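Can a town charge a fee just to appeal a zoning denial?

Asked in: Courts & Local Law
3 answers

Town of Clotton denied my request for a side setback variance (9 feet instead of what the code wants, for a carport). Got the letter Tuesday. It says I have 30 days to appeal to the county court but ALSO that I have to pay the town a $500 "record preparation fee" before they send anything over to the judge. Court has its own filing fee on top of that.

Is this legal?? Feels like they're charging me for the right to complain about them. The clerk said everyone pays it. Neighbor over on Holley Road says she never paid a dime but that was years ago.

Also does the 30 days run from the hearing or from the letter? Hearing was in October, letter came a good while after.

Answer 1 (marked helpful)

Not a lawyer, did one of these myself against a planning board. Two separate things here.

The deadline first, it's the one that can sink you. In a lot of states it runs from when the written decision is filed or mailed, but some count from the vote. Look up your state's zoning appeal statute, not the town website. If you can't tell which, assume the earliest date and file now. Judges mostly have no power to extend it even if they feel sorry for you. 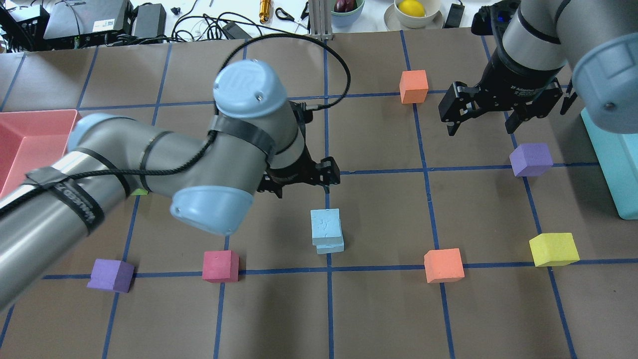 Second, the fee. Towns can usually charge what it really costs to copy the record and type up the hearing. A flat number with nothing behind it is shakier. Ask the clerk in writing for the ordinance section that sets the fee and an itemized cost. Mine came down a lot once I asked. Keep the email.

And file your appeal with the court even if the fee fight isnt settled. Those are different offices. The town holding on to the record doesn't necessarily stop you from filing, check your court's rules.

Answer 2

totally illegal, access to the courts is in the constitution. dont pay

Answer 3

Wouldn't go with the answer above. Courts have upheld plenty of fees, the question is normally whether it's reasonable and whether there's a waiver for people who can't pay. If money is tight ask the court for the fee waiver form, and ask if it covers the record too. Sometimes it does, sometimes not.

Other thing, some states gave towns 60 days to send the record after they're served. So you may have time to argue about the $500 after you file. Call the self help desk at the courthouse, mornings are better. They wont give advice but they will tell you wich form.

Comment from the asker: thanks, filing this week. Clerk still hasn't sent me the ordinance number.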